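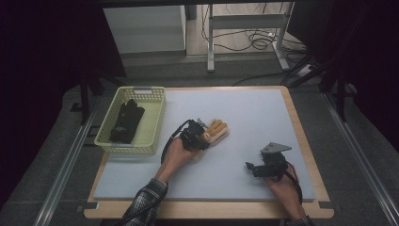 Notes on the Open Skies mess, before I forget them

Typing this fast because I have to be out the door. Finished the Clotilde Lacroix book on overflight treaties last night and my head is full of it.

Quick version. Open Skies let member countries fly unarmed planes over each other and take pictures. Everybody got the photos. Signed in 1992, took ten years to enter into force, and then the US left in 2020 and Russia the year after. So a treaty that took forever to start and came apart in a hurry.

Lacroix spends a whole chapter (61 pages!) on the paperwork. Sounded awful. Best part of the book. Who gets to sit on the plane. Who checks the cameras. What happens when the weather is bad and the host says wait, and the crew thinks the host is stalling. She makes up a country pair to walk you through it, Jiltine and Boltadine, and by the end I was weirdly invested in Boltadine getting its flight.

The argument I keep hearing is that satellites do all this anyway. Sure, if you own satellites. Most of the members didn't, or not good ones. A small country could ask for a flight and get a picture it could show to its own parliament without begging a bigger ally for it. That mattered more than the resolution did, I think. Lacroix thinks so too but takes 90 pages to say it.

Where I part ways with her — she treats leaving as pure bad temper. I don't buy that. There were real complaints about limits on flights over Kaliningrad and near the Georgian border, and they'd been sitting there for years. You can think walking out was dumb (I do) and still think teh complaints were real.

Page 254 has the map I wanted at the beginning. Why is it on page 254. Who does that.

Also the index is bad. Looked up "sensors" and got sent to a footnote about lunch.

Anyway. It's 400 pages, get it from the library. Next up is the Vidal book on test bans, which Ilen lent me back in June and has asked about twice now. Will try to write that one up properly, with actual paragrahs.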